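Betreff: Re: [salla-nav] Episoden enden als "Kollision" vor der Terrassentür

Hallo zusammen,

danke für die Rückmeldungen, auch die per Direktmail. Ich antworte gesammelt, der ursprüngliche Bericht steht noch einmal darunter, damit die Neuen auf der Liste den Zusammenhang haben.

> Am Nachmittag schrieb die Testgruppe Bollholm:
>
> Seit dem Update auf die neue Szenensammlung brechen bei uns
> Navigationsläufe in den Wohnzimmern mit Terrassentür ab. Der
> Roboter fährt auf die Tür zu, bleibt vor der Schwelle stehen und
> meldet Kontakt. In der Ansicht ist dort nichts, wogegen er hätte
> fahren können. In anderen Läufen fährt er ohne jede Meldung durch
> die geschlossene Tür und steht danach draußen. Beides mit
> demselben Planer und denselben Einstellungen.
>
> Wir haben zuerst an unseren Tiefensensor gedacht, aber mit der
> alten Sammlung läuft alles sauber. Kann das jemand nachstellen?
> Und falls es an den Szenen liegt: Sind die Zahlen vom letzten
> Monat dann noch etwas wert?

Wir haben es nachgestellt. Es sind zwei Fehler, die sich gegenseitig verdecken, und deshalb sah es zunächst nach Zufall aus.

Der erste steckt in den Szenen. Beim Export aus Vumness werden Glasflächen als eigenes Material geführt. Der Renderer zeichnet sie durchsichtig, das ist gewollt. Das Kollisionsnetz wird aber in einem getrennten Schritt erzeugt, und dort wurden Flächen mit Transparenz verworfen. Übrig blieb nur der Türrahmen. Wer auf die Mitte einer Scheibe zufährt, kommt durch. Wer den Rahmen oder den Mittelpfosten trifft, bekommt einen Kontakt gemeldet.

Der zweite steckt im simulierten Tiefensensor. Er misst durch das Glas hindurch und liefert den Abstand zu dem, was im Garten steht. Der Planer hält die Strecke bis zum Rasen für frei und legt den Weg geradeaus durch die Tür. Ein echter Sensor macht an Glas auch Fehler, aber andere: Er liefert je nach Winkel Lücken, Spiegelungen oder gelegentlich einen richtigen Wert. Unser Modell kennt nur "durchsichtig, also weiter".

Die Wohnzimmerszene, mit der wir die Sache eingegrenzt haben, hat eine gerade Strecke über den Holzboden bis zur Tür, links das hellblaue Sofa, rechts den Kamin. Der Planer hat hier wenig Anlass, einen Umweg zu suchen. 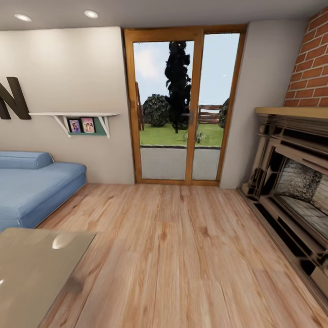
Reicht es, die Glasflächen im Kollisionsnetz nachzutragen?

Dafür, dass kein Lauf mehr draußen endet, reicht es; der Planer schickt den Roboter aber weiterhin gegen die Scheibe, solange der Tiefensensor durch sie hindurchmisst.

Beide Korrekturen müssen also zusammen eingespielt werden. Wer nur das Netz austauscht, sieht in der Auswertung einen Sprung bei den Kollisionen und sucht den Fehler dann womöglich im eigenen Code. Das ist uns selbst passiert und hat einen Vormittag gekostet.

Zum Umfang: Wir haben die Protokolle der Läufe vom Dezember noch einmal durchgerechnet, insgesamt 3.589 Episoden. Davon sind 3.124 nicht betroffen, weil der Weg weit genug von Glasflächen entfernt blieb. Der Rest ist ungültig und sollte in keiner Tabelle mehr auftauchen, auch nicht als Fehlschlag. Ein Teil davon war als Erfolg gewertet, weil das Ziel auf der anderen Seite der Tür lag und der Roboter es auf dem kürzesten Weg erreicht hat - durch die Scheibe.

Das halte ich für den unangenehmeren Teil. Ein abgebrochener Lauf fällt auf. Ein Lauf mit guter Weglänge und null Kontakten geht in den Mittelwert ein und wird nicht mehr angesehen. Falls jemand auf diesen Läufen trainiert hat, bitte die Gewichte nicht auf die Geräte in der Werkhalle Sabbagh spielen. Dort gibt es Glastüren zum Flur, und eine Steuerung, die gelernt hat, dass man durch Glas fahren kann, gehört nicht in ein Gebäude mit Menschen.

Vorgehen bis auf Weiteres:

Szenensammlung auf den vorherigen Stand zurücksetzen oder alle Szenen mit dem Merkmal "glas" ausschließen.

Die Liste der ungültigen Episoden liegt im gemeinsamen Verzeichnis von Salla unter "ausschluss". Bitte gegen die eigenen Auswertungen abgleichen.

Läufe mit echten Geräten nur mit eingeschaltetem Stoßfänger und Ultraschall, unabhängig davon, welche Gewichte geladen sind.

Der korrigierte Export ist fertig, die Prüfung läuft noch. Wir schicken in jeder Szene einen Testkörper gegen jede Glasfläche und erwarten einen Kontakt. Bei 2 Szenen schlägt das noch fehl, dort ist die Scheibe als einseitige Fläche angelegt und hält nur von innen. Das Sensormodell braucht länger. Als Zwischenlösung behandeln wir Glas im Tiefenbild als undurchsichtig. Das ist zu freundlich gegenüber der Wirklichkeit, aber immerhin auf der sicheren Seite.

Noch offen ist die Frage nach Spiegeln. Im Kollisionsnetz sind sie vorhanden, die Tiefe haben wir dort bisher nicht geprüft. Wenn jemand Szenen mit großen Wandspiegeln im Einsatz hat, bitte kurz hier auf der Liste melden und die Szenennummer dazuschreiben.

Viele Grüße
Simulationsgruppe Salla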